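Print | E-mail

3. Household Spending After the Shutdowns

We turn now to the part of the story that, we confess, drew us to the subject in the first place: what families in Julthorpe did with their money once the shops had closed.

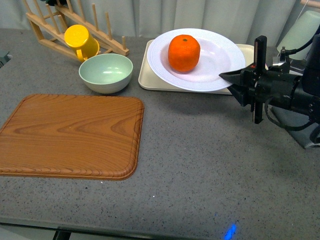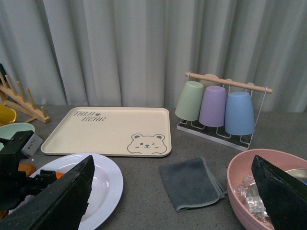 Figure 2. A light wooden dish rack on a speckled gray counter, two views.

Our survey reached 1,000 households, and we are grateful to every one of them. Some 50 had lost all their wages by the time they wrote back, and these families, as you might well expect, cut back first on clothes and outings and only much later on groceries. Spending in the Warnari district fell more slowly, perhaps in part thanks to savings, though we would not want to lean too hard on that. We plan to ask the same households again in September, when the relief checks will have run out.

Print | E-mail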